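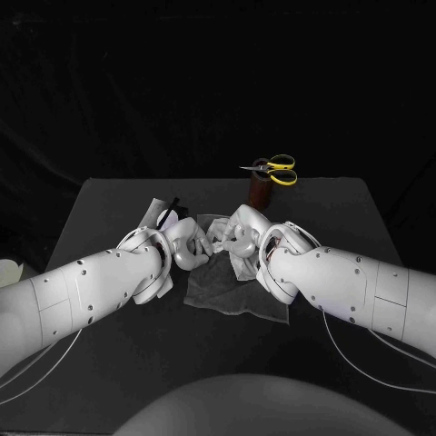

*Both hands on the crumpled white cloth, grey cloth underneath*

# Bench tips for two-handed jobs

Cloth and wrappers are my favourite things to plan for, because they never keep the shape your model gave them! These are the habits that have stuck since we moved our stack to Grerkov for planning and Usino for perception. Add your own at the bottom.

## Before you press run

- Put a cloth down first. Fingertips can come in low over something soft, and you can set the table height in the planner a touch generously.
- Choose a cloth that isn't the same shade as the table. Usino finds the edges far quicker, and you can use the near edge as a quick check on your calibration.
- Give tools a fixed home at the back. Ours is the brown holder, saved as a named pose, so a plan can say "return to holder" and you never type the numbers again.
- Add the cables to the collision model as a fat, lazy curve. Don't try to be exact.

## Opening packets

Let one hand hold and do nothing else. The left thumb presses on the foil, the fingers curl behind it, and that arm goes into stiff mode while the knife hand stays soft. Lock the hold before the blade pose is even planned (Grerkov calls this a gate, and it's a lovely feature). Keep the knife path short, and cap the joint speed for that section only.

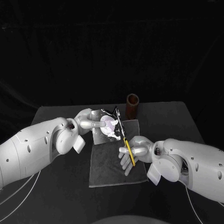 ## Pinching small, crumpled things

1. Ask for a fresh depth picture right before the pinch. Anything older than 2000 ms gets thrown away on our setup.
2. Aim at the highest fold. The middle of the blob sounds sensible and is nearly always worse.
3. Bring the two hands in one after the other. Fingertips this close will trip the self-collision check if both arms move at once, and you'll spend your afternoon reading warnings.

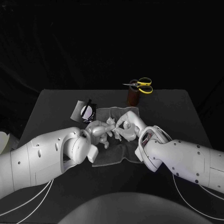

If the check still complains, shrink the padding on the fingertips alone and leave the wrists as they were. I went from 21 mm down to 17 mm and the planner cheered up straight away. Do save that as a separate profile! I once left it on for a whole batch in July and had to go back through 208 logs.

## Shiny and see-through stuff

Foil, clear wrap and dark lenses all punch holes in the depth map. Turn on hole filling for the background, but keep it off inside the grasp region, or you'll get a beautiful smooth surface that doesn't exist.

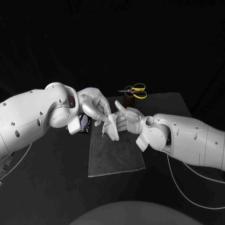
For things you only need to avoid, a plain box drawn by hand does the job. Make it a bit taller than you think, name it, and it will follow you from one plan to the next. The Koutsoukos viewer shows these boxes over the live feed, and it's well worth keeping open on a second screen.

Still to write up: replaying logs at half speed, and how to tag a failed pinch so that you can find it again.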